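How to Wash and Store a Down Duvet at Home

Most down duvets can be washed at home once or twice a year. The job takes most of a day, and nearly all of that is drying. Start in the morning so you aren't sleeping under a half-dry duvet that night.

Before you start

Read the care label. If it says dry clean only, stop there. If it shows a washtub with a number in it, that number is the highest water temperature you can use, in Celsius.

Next, check the size of your washer. A twin duvet fits in most large front loaders. A queen or king usually doesn't, and packing it in tight leaves detergent trapped in the middle. The duvet should fill the drum no more than two-thirds when dry. If yours won't fit, use one of the big machines at a laundromat. I take ours to the one on Akley Street, where the large washers are along the back wall.

Strip the bed and take the cover off the duvet. Wash the cover separately. 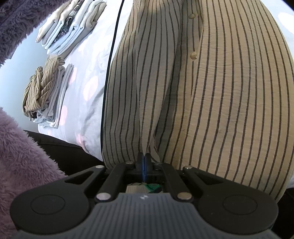
Go over the seams with your fingers and look for loose stitching or small holes. A hole that lets out one feather now will let out a lot more in the wash. Sew it closed with a fine needle and two or three short stitches. Don't use iron-on patches near the baffles.

Treat any stains before washing. Push the down away from the spot so you're working on fabric only, then dab on a little dish soap with a damp cloth. Leave it for 20 minutes and rinse.

Washing

Use a detergent made for down, or a very mild liquid one. Regular powder can leave residue on the feathers and make them clump. Use half of what you'd use for a normal load. Leave out fabric softener and bleach.

Set the machine to gentle, warm or cool depending on the label. Run the rinse cycle 2 times. If there are still suds on the door glass, run it again. Finish with a medium spin. Our old Comdale only had one spin speed, 1,000, and it did the job without damaging anything.

Lift the duvet out with both arms under it. Wet down is heavy, and pulling it by one corner can tear the baffles inside.

Drying

Tumble dry on low with three clean tennis balls. Every half hour, take the duvet out, shake it, and break up clumps by hand. Turn it around before it goes back in. A queen size takes me some 300 minutes from start to finish, and heavier ones take longer.

When it feels dry, lay it out flat for a couple of hours anyway. The outer fabric dries well before the fill does.
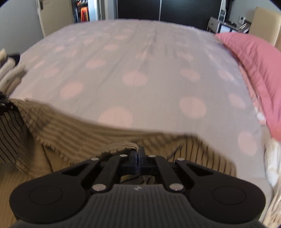

How can I tell if the down is dry all the way through?

Hold a section up to a bright window and look for dark lumps, then squeeze it and smell it. Damp down clumps together and smells a bit like a wet dog. If you find either one, put it back in the dryer on low.

Storing it for the summer

Use a cotton bag or an old pillowcase. Plastic bags hold moisture, and vacuum bags can crush the down if it stays in them for months. The zippered bag our Tavier duvet came in is plastic on one side, so I use it only for moving.

Pick a dry closet shelf and don't stack anything on top. Take the duvet out a day before you need it and let it loft up on the bed.

Rhydian Gough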